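**Ticket: Mora won't go into the basket (Nellana table task)**
Raised by: Waqas Jadoon
Status: fixed on my branch, waiting for merge

Hi all, putting this in one place because I've been moaning about it in three different chats. The retrieve task on the Nellana table has stopped working for me since I pulled the new planner build. The arm goes over to the basket, opens the gripper, and then just hangs there until the 15 second timeout kills the run. No crash, no red text in the console, only this:

`mora: no valid descent, holding pose`

It's the avocado variant. Everything else on the table gets picked up happily enough, so I spent most of Saturday assuming the fruit was to blame (wrong, as you'll see).

### What I tried first

- Restarted the sim, then the whole machine. Same.
- Deleted the cached grasps and let Mora build them again. Same, only slower.
- Swapped the grasp set for the old one from the Khurana box. Same message, slightly different hover height.
- Checked the pose estimate, as a target buried in the wicker would explain a lot. It wasn't – the numbers put the avocado down on the basket floor, exactly where it should be. 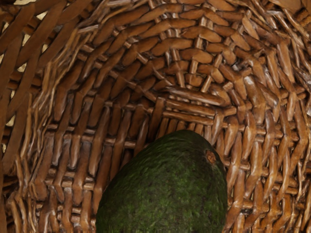
So I was left with a planner that knew perfectly well where the thing was and still wouldn't go and get it. I turned the logging right up and ran it 100 times overnight, and got 100 timeouts. I've had flaky bugs that made me want to throw the keyboard, but at least this one was loyal!

I did wonder about the size of the fruit too. If the grasp width was set too small, Mora would throw out every candidate before it even looked at the descent. I measured the mesh, compared it with the gripper's opening and there was room to spare, so I wrote that off as well and went back to the thread to ask for ideas.

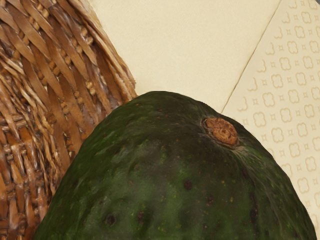
Chalerm Paisan replied that width was a red herring and I should look at what the planner thinks the basket is. He'd had the same message on a mug last month: physics was using the proper hollow shape, while the planner had been handed a convex hull, so as far as it could tell the mug was a solid lump. He told me to switch on the collision overlay for the planner (the second tick box, the first one only shows physics) and try again.

Well, yes. There it was, a great solid blob filling the basket right up to the rim, with the avocado sealed inside it like a fossil. Physics was perfectly content, and Mora was quite sensibly refusing to ram the fingers into what it took for a block of wood. I take back what I called it on Saturday.

Ciarán Geraghty then asked whether the arm had gone anywhere near the basket wall while it was holding, and would we have hurt anything on the real one. I went back through the contact log and there were no contacts in any of the runs. The hold is doing its job. The gripper stays open above the opening and the arm waits.
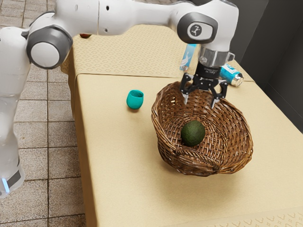
### Fix

1. In the basket's asset file, change `planner_shape` from `hull` to `decomposed`. The new build changed the default and our file never set it, so it got the hull.
2. Clear the planner cache. If you skip this it carries on using the blob and you'll think I'm making it all up.
3. Set the clearance to 2 cm for the descent. I tried it tighter and the fingers came too close to the wall for my liking, given how much that rim bulges.
4. Run the retrieve task once with the overlay on and look for a hollow basket.

Planning takes a bit longer with the decomposed shape. I can live with that.

### Still open

- Mohsin Warraich is checking whether the cup has the same default. I'd bet a sandwich it has.
- That error message needs to name the object that's blocking the descent. Zeeshan Jatoi has raised it with Biteck and I'll link their ticket when it gets a number.
- I haven't rerun the full overnight batch with the fix yet, only a handful by hand. Those all picked fine. Please don't close this until the batch is through – I'll post the log underneath.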